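Home | News | Products | Workshops | Stockists | Press

Rathjen Launches Calligraphy Set, Skips the Promises

MENTHORPE, December. Rathjen, the Menthorpe paper and brush supplier, is releasing a beginner's set for Chinese calligraphy this month. The company would like to be plain about what it does. It will not calm your mind, fix your posture or make you a better person by spring. Plenty of kits already claim all of that, and we have yet to see proof from any of them.

The set holds a hanging rack, brushes and a printed grid mat, and sells for $70. We doubted the mat ourselves. Guide lines can turn into a crutch, and several teachers we asked in Lillcombe said they would sooner hand a student plain paper. We kept it after a trial with 27 beginners, most of whom placed their strokes better with it. Five saw no difference at all. 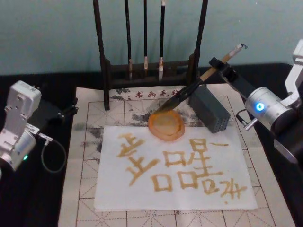

Brushes hanging from a dark wooden rack, with golden-brown strokes on white paper over a grid mat.

The rack gave us less to argue about. Brushes hang with the tips down, off the table. Whether that makes them last longer is another matter. Sellers like to say so, and our own test has run only 10 months, too short to settle anything.

Buyers should expect wrinkled paper and lopsided boxes for a good while. We would be wary of any course that says otherwise.

The set is on sale at the Menthorpe shop and through stockists in Lillcombe. Unused sets can be returned.

Related news
Rathjen drops "archival" label from practice paper
Lillcombe workshop dates for winter
Lidosport and Rathjen end shared warehouse deal

Contact: Rathjen Press Office, Menthorpe | © Rathjen | Back to top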